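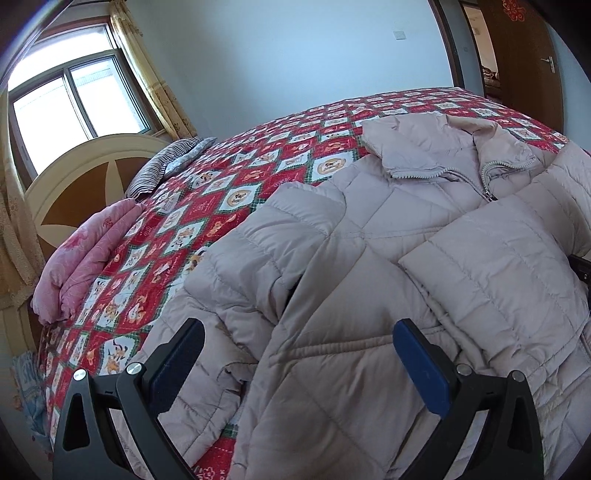
1/14

I spent the winter going through everything I own that is filled with down or polyester and working out what to keep. A few people asked for notes, so I'm putting them in one thread.

2/14

First, the number on the label. Fill power is how much space an ounce of down takes up when it's fluffed. It says nothing about how much down is in the jacket. A high number with very little fill can be colder than a low number with a lot of it.

3/14

Fill weight is the one I look for now. Plenty of brands don't print it. I wrote to Haberkorn and got an answer the same day: 250 grams in the long coat, size medium. I wrote to Noker twice and got a size chart.

4/14

Narrow channels keep the fill from sliding around. They also mean more stitching, and every stitched line is a thin spot. On a windy platform you feel it across the shoulders first.

5/14

Box construction fixes that with small fabric walls inside. It costs more. For walking the dog and getting groceries I don't need it.

6/14

Synthetic fill is heavier for the same warmth but it keeps working when it's damp. I live in Vastska, where it drizzles from October on, so my everyday jacket is synthetic.

7/14

Washing. Front loader, gentle cycle, cool water, a small amount of down wash. Close the zippers. Regular detergent is hard on down and fabric softener is worse. Run a second rinse.

8/14

Drying is the part people cut short. Low heat, a few clean tennis balls, and stop to break up clumps by hand. My long coat took three cycles at the laundromat on Flodden Street. If it smells like a wet bird it isn't done.

9/14

Synthetics are easier. Same wash, one low cycle, then flat on a bed or a rack until the seams are dry. The seams hold water longer than the panels do.

10/14

Repairs. For a small hole in a shell, use an adhesive nylon patch and round off the corners before you stick it down. Don't pull out a feather that's poking through. Pinch it from the back and draw it inside again.

11/14

Zippers. If the teeth split behind the slider, the slider is usually worn and the teeth are fine. Annelore Meinecke at the alterations counter replaced mine for 8 dollars. A new zipper on the same coat was quoted at 38.

12/14

Storage: loose, in a closet or a big cotton bag. The stuff sack is for travel. I left one jacket packed down from spring until August and the back panel never came all the way up again.

13/14

Buying used: hold a panel up to a window. If you can see light through the middle of a channel, the fill has shifted or broken down. Shifted fill can be coaxed back with a dryer. Check the cuffs and the inside of the collar too, where skin oil flattens everything.

14/14

I kept three, sold two, and gave the oldest to my brother for yard work. Correction to 7: a top loader without a center post is OK too. Thanks to the people who wrote in about that.

5 April 2025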